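Ticket: Acoustic receiver 7 gives no ray detections after the battery change
Project: Villalba estuary, ray tagging
Opened by: Urszula Walczak
Assigned to: Omprakash Solanki
Status: Closed

Urszula Walczak wrote:

Hello,

I write about receiver 7 in the Villalba array, the one at the mouth of the south channel. We changed the batteries of all receivers in April and put them back at the same moorings. Yesterday I downloaded the data for the first time after this work. Every receiver has detections of our tagged rays, only number 7 has none. Before April it was one of our best stations, because the young rays go in and out of the channel with the tide.

What I have checked until now:
The receiver was standing upright on the mooring, with the hydrophone up.
The light blinks as in the manual when I wake it with the magnet.
The log file is not empty. It has the temperature and the tilt for the whole period.
The battery level is good.

The file opens without error in Jilon. When I choose "Detections" the table is blank. I use the same version of Jilon for all the stations.

I don't want to put it back in the water before I understand what is wrong. Can you please help?

Regards,
Urszula

Omprakash Solanki wrote:

Hello Urszula,

Thank you for the clear message. If temperature and tilt are recorded, the clock and the memory are working, so I would look first at the listening part. Please send me three things:

1. The raw log file, before it is imported to Jilon.
2. The settings file which was loaded in April.
3. The result of a range test with the test tag, in a bucket or from the pier.

Please do not reset the receiver yet. A reset will delete the settings which are in it now, and I would like to see them.

Omprakash

Urszula Walczak wrote:

I attached the raw log and the settings file. The settings file is the same one for all the receivers, we made it one time and copied it.

For the bucket test I used the test tag from our box. I kept the tag in the bucket for 19 minutes. The receiver did not record it. Then I did the same test with receiver 6, same bucket and same tag, and it recorded the tag normally. So the tag is good.

I also cleaned the hydrophone. There was a thin layer of growth and a few small barnacles on the side. I removed them with a plastic scraper and fresh water. I repeated the test after cleaning and the result did not change.

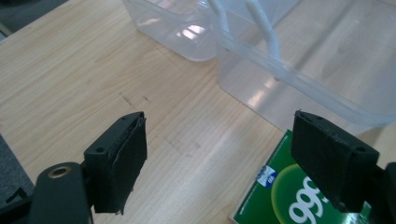
At the worktable.

Omprakash Solanki wrote:

Thank you, this helps a lot. The test with receiver 6 was a very good idea.

I read the raw log. The receiver hears something. There are many lines with single pulses, and the noise value goes up and down with the tide, as I would expect in a channel. But no pulse is decoded to a tag number. A broken hydrophone usually gives a flat noise value, and yours is not flat.

So now I think it is the code map. The tags in your rays use the newer code family. If the receiver has the old code map, it hears the pulses but it can't put them together into an ID. The settings file you sent me has the correct map. My question is if this file was really accepted by receiver 7.

Could you please connect it, open the page "Device" and write to me what is in the line "Active map"? Look in the device itself, and not in the file.

Urszula Walczak wrote:

The line says "Default". In receiver 6 it says "Ikivus". I was surprised, because in my field notes there is a check mark for number 7 in the column "settings loaded".

I asked my colleague who was with me in the boat. She remembers that the cable connection was lost one time during the loading and we connected again. After that the program showed the name of our settings file on the screen, so we believed it was done. I think we made the check mark then.

Omprakash Solanki wrote:

That explains it well. When the connection is lost in the middle of loading, the device goes back to the default map. The program still shows the name of the last file you opened, and I agree that it is confusing. I have reported it to the people who maintain the program.

Please do these steps in this order:

1. Save a copy of the log from receiver 7 in two places.
2. Reset the receiver.
3. Load the settings file again and wait for the message "Write complete".
4. Disconnect the cable, connect it again, and read the line "Active map".
5. Repeat the bucket test.

Urszula Walczak wrote:

I did all the steps. "Active map" is now "Ikivus", also after I connected the cable again. In the bucket test the tag was recorded from the beginning, with the right ID.

I have two more questions before we close.

First, can we recover the detections since April from the single pulses? For us it is an important period, the smallest rays come into the channel then and we have 3 newly tagged ones.

Second, should I worry about the older data from this station?

Omprakash Solanki wrote:

Very good.

For the first question: partly. The raw log keeps the time of each pulse, and the Brorkitton script can try to build the codes from these times. It works when only one tag is near the receiver. When two or more rays are there together the pulses overlap and the script leaves them out. I ran it on your file and it found detections of two of your rays. I put the result in the shared folder. Please mark them in your database as "rebuilt", and do not use them for residence time, because many detections will be missing. For presence in the channel I think they are acceptable.

For the second question: no. The logs before the battery change show the correct map in the header. You can keep this data as it is.

Urszula Walczak wrote:

Thank you very much. I imported the rebuilt detections with a separate flag. One of the rays was also heard by receiver 6 later on the same tide, and the times fit together.

I changed our field sheet. The column "settings loaded" is now "Active map (read from device)", and the person must write the name of the map there. A check mark is not enough.

Receiver 7 went back to its mooring this morning at low water. I will download it together with the others. You can close the ticket.

Omprakash Solanki wrote:

Closed. Cause: settings not written after lost connection, default code map active. Solution: reset and load again. If the next download from number 7 is blank, please reopen this ticket and do not start a new one, so we keep the history together.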